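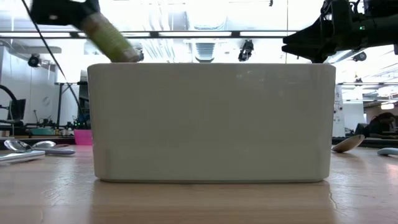
Reviews / Jobsite Tools

Tetorley cross-line laser level: two months on interior framing

I was talked into the Tetorley by Crescencio Huerta, who runs the drywall crew on most of our tenant jobs and had been borrowing mine so often that he wanted me to own a better one. I had an old red laser with a cracked window and no complaints about it. So I came to this one expecting to be annoyed, and for the first week I was.

The box makes a lot of noise about a 200 foot range. With the detector on a rod, outdoors, late in the day, I got a usable signal most of the way there and then it started chirping at nothing. Without the detector, in a lit room, you are going to lose the line long before that. Every maker in this price range plays the same game, so I won't pick on Tetorley too hard, but if you do long corridors, don't plan your layout around what's printed on the side.

Accuracy is what I care about. I did the usual flip test on a long block wall, marked it from both ends, and the marks landed on top of each other. Three weeks later, after riding in the truck over some bad roads, I ran it again and the horizontal was still good. The vertical had drifted by about the width of a pencil line over a full-height wall. For studs, who cares. For a run of tall door frames I went back and checked with a plumb bob, and I'd tell anybody else to do the same.

The mount is the weak part. It's a magnetic bracket with a fine adjustment knob, and the knob has slop in it. You bring the line up to your mark, let go, and it settles just under. After a while you learn to overshoot. I don't think I should have to learn that. On steel track the magnets hold fine. On anything else you're using the strap, and the strap is junk – I swapped it for one off my old laser before lunch on the first Wednesday.

Battery life was better than I expected. They claim 8 hours with both lines on and I never ran it flat during a shift. The charger is a little brick with a short cord, so it ends up sitting on the floor under the outlet, waiting for somebody to step on it.

Eliseo Magaña used it for a ceiling grid at the Gallegos building and liked it more than I do. He says the green line is easier on his eyes and he got through the main runners without resetting once. He also had it on a proper tripod, not the bracket, and I think that explains most of our disagreement.

The obvious alternative is the Lirkora, which costs less and has a stiffer mount but a dimmer line. I used one for a day and wouldn't call it a bad tool. Laltar also sells a kit with a rotary head, but if you're only hanging board and setting track you'd be paying for something that stays in the case.

Would I buy the Tetorley again? At full price, no. If it goes on sale in December I might tell a younger guy to get it, along with a decent tripod. Mine stays in the truck for now, and so does the plumb bob.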